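Rapport d'avancement — Programme de lecture publique Morkura
Période close en novembre

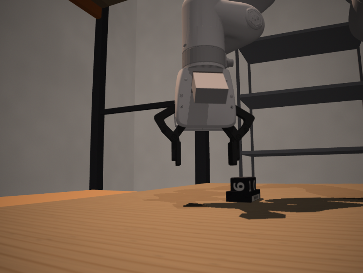

Vue de synthèse : bras blanc et pince à deux doigts au-dessus d'un plateau en bois clair.

Le réseau compte désormais 11 points de prêt, dont deux ouverts au cours du semestre à Trurnel et à Nundaron. Le catalogue commun est en service dans l'ensemble des sites, à l'exception de l'annexe Mateos, où la reprise des notices reste à achever.

La subvention est engagée à hauteur de 49 %. Le solde couvrira l'acquisition de livres en gros caractères et la formation de quatre agents — le calendrier des sessions a été transmis à vos services.

Un retard est à signaler sur la navette documentaire : le marché de transport, déclaré infructueux, sera relancé au prochain trimestre.

Covadonga Cabello, coordinatrice du programme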